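4/29/25 – silver assay, Rotberg scrap lot

Finally got to the Rotberg lot today. It's mostly old flatware plus a bag of coin silver, and Whitlock wants numbers before they settle with the refiner. I pulled two samples per bag and ran the Volhard titration on each. Bag one agreed nicely. Bag two did not, and I'm pretty sure I overshot the endpoint on the second flask (the pink came up fast and I was still chatting – my fault!). Redoing that one tomorrow with fresh thiocyanate.

The Trorkitz balance is drifting again. I put the 200 g check weight on it seven times and it crept upward every single time, so please use the Tarama one until it's been serviced. I did all of today's weighings on the Tarama, so those are fine.

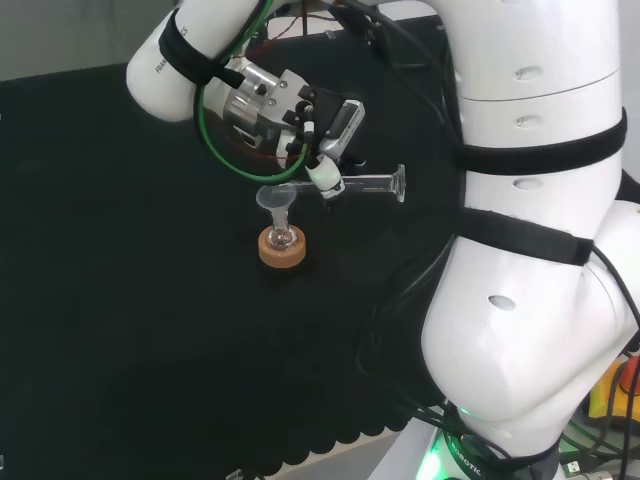 Spot price moved quite a bit while I was waiting on the nitric to finish fuming off, and Whitlock called to ask if we could hurry. Told them no. We rushed the October lot and ended up paying for an umpire assay, and I don't want to do that again.

Still to do: standardize the new thiocyanate, rerun bag two, save the chloride residues (the jar is over half full, time to recover it).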